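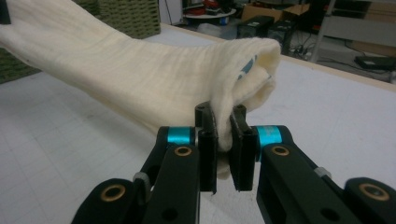
### 3.2 Folding and storage of soft goods

Participants at the Cetside site completed 557 trials with household cloths. 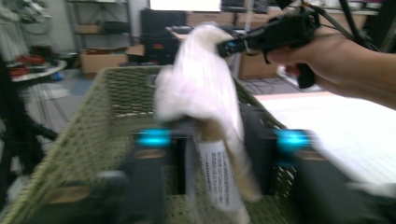

Storage was coded separately from folding. Soft goods were often combined with other items in one container, as with the white cloth draped over a labeled tube in the green basket. Such cases were coded as mixed storage.

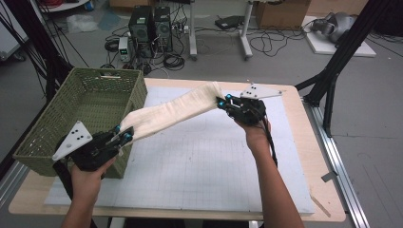 **Figure 4.** Long cloth held at both ends, with basket at left. Photo: Ainhoa Casado, Pultano.

Stretching before folding was treated as a distinct step. It was recorded in nearly 940 of the 1,100 coded segments (Section 4).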